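Search this site Enter keywords Go

Home | Lab | Buying Guides | FAQ | Contact

Betcombe Workshop FAQ: Planning for a First Robot Arm

Do we need the big arm?
Probably not! We started at Betcombe with the small Prastano, and paper and card work has kept it busy ever since. Spend what you save on spare fingertips (you will want them).

What should go in the budget besides the arm?
Fingers, clamps, cables and a table you don't mind scuffing. Our extras came to $1472, and the clamps were the best money in the whole order. Put paper on the list too – we go through 100 sheets in a good month.
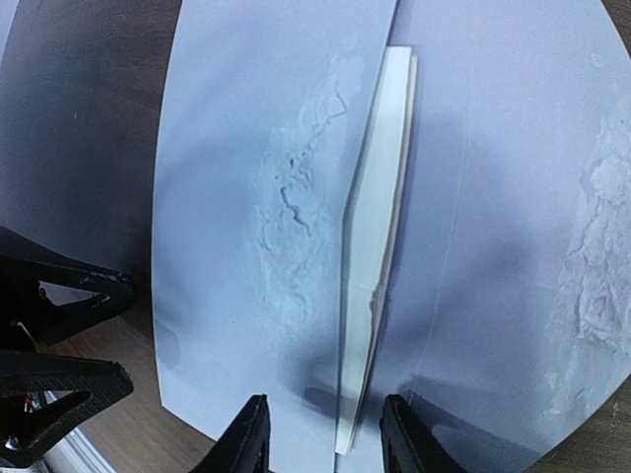
Gripper fingers at a folded white strip, with black clamps at the edge of the work surface.

Are narrow fingertips worth paying for?
For folded card, yes, yes, yes! Görtz sells tapered ones in pairs, and ours arrived in 14 days. Ask for the mounting screws in the same order.

How much time should we plan for setup?
Give it 30 hours, spread out. Clirkodcombe, our sister shop, did it faster, but they already had the table bolted down.

When is a good time to order?
We like September, early enough to have everything running before winter classes fill up.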